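Forum Atelier et expédition > Postes d'emballage > Pesée et cotation

Sujet : Poste de pesée des pochettes souples, réglage de la surface et lecture de la règle

gellwood_nord
Bonjour à tous. Je reprends le poste d'expédition d'un petit dépôt : pochettes en polyéthylène, quelques cartons, bacs plastique pour la mise en attente. Le plateau de pesée noir est posé à même la table verte, avec une règle graduée imprimée le long du bord. Les chiffres 10, 15, 20 et 25 se lisent bien, mais de côté quand on est face au poste.
Deux questions. Faut-il tourner le plateau pour lire la règle de face, au risque de perdre l'alignement avec la colonne ? Et le tapis vert, déjà un peu éraflé, est-il un support acceptable pour un plateau de pesée ?

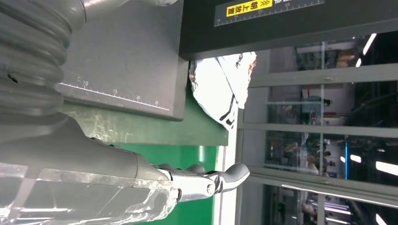

Roswitha Ostermann

Pour la règle, je ne tournerais rien. Une graduation de bord sert à caler l'angle du colis contre une origine fixe, et la lecture se fait sur une seule arête. Le sens des chiffres gêne pendant une demi-journée, puis on n'y pense plus.
Pour le support, les éraflures n'ont aucune incidence sur la pesée. Ce qui compte est la planéité sous les pieds du plateau et l'absence de compression du revêtement. Un tapis mince collé convient. Un tapis souple posé libre, non : le plateau descend du côté le plus chargé et l'écart varie selon la position du colis.
Contrôle simple : une masse connue au centre, puis la même masse aux quatre coins. Si l'écart dépasse 2 échelons, caler avant de continuer.

clusport
Pas d'accord sur la règle. Sur du carton, oui, une arête suffit. Sur une pochette souple il n'y a pas d'arête. La pochette se froisse, les coins se replient, et on lit ce qu'on veut bien lire. Chez nous deux opérateurs donnaient des longueurs différentes pour le même envoi. Nous avons arrêté de coter les souples à la règle et nous utilisons un gabarit à fente.

Roswitha Ostermann
Le gabarit à fente donne un passe / ne passe pas, pas une cote. Si le transporteur facture au volume, il faut une longueur et une hauteur.
Ma procédure pour les souples : poser la pochette à plat au milieu du plateau, chasser l'air vers l'ouverture, aplatir avec les doigts écartés, lâcher, attendre la stabilisation, relever la masse. La cote se prend ensuite, main posée. 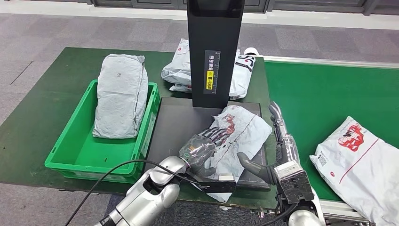

Le point important est de ne jamais enregistrer la masse pendant que la main appuie. Cela paraît évident, mais sur un logiciel qui capture automatiquement dès que la valeur est stable, une main immobile est une valeur stable. J'ai vu passer une pochette de textile à 666 g qui en faisait nettement moins une fois relâchée. Il faut désactiver la capture automatique ou la retarder.
Second point, le câblage. Aucun câble ne doit toucher le plateau ni traîner sous le colis. Un câble qui frotte sur le bord fausse le retour à zéro.

gelthorpe
+1 pour la capture automatique. Chez nous elle est déclenchée à la pédale.
Question annexe : vous laissez les pochettes en attente debout dans le bac ou à plat ? J'ai des bacs verts ajourés, à gauche de la balance, et les envois épais se tassent au fond.

clusport
Debout, étiquette vers l'opérateur. À plat on empile et on finit par traiter la dernière arrivée en premier. Une pochette grise volumineuse tient très bien seule si elle est pliée une fois.

gelthorpe
Debout, je veux bien, mais un bac rempli à moitié s'effondre. Je préfère à plat, 15 pièces au maximum, bac retourné vers la table suivante.

gellwood_nord
Merci. Essai fait avec la masse étalon : rien au centre, 2 échelons dans le coin avant droit, donc à la limite. Le tapis est collé, je vais d'abord vérifier les pieds.
Pour la colonne, l'étiquette jaune porte 朝上放置 avec un symbole d'avertissement. Si je traduis bien, c'est « placer vers le haut ». Je suppose que cela concerne le sens de montage ?

Roswitha Ostermann
La traduction est correcte. Pour le montage, je ne m'avancerais pas sans la notice. Gardez l'étiquette en place et lisible, et contrôlez l'aplomb de la colonne à l'équerre après chaque déplacement de la table.

cu_atelier
Chez Cù, nous avons refixé la colonne en août après un déménagement de ligne. Défaut d'équerrage invisible à l'œil, mais les hauteurs étaient fausses sur tous les cartons. Les souples, personne n'avait remarqué.

clusport
Ce qui confirme que la hauteur d'une souple ne veut pas dire grand-chose.

gellwood_nord
Pieds vérifiés, celui de l'avant droit était desserré. Je refais les quatre coins demain matin et je poste les valeurs.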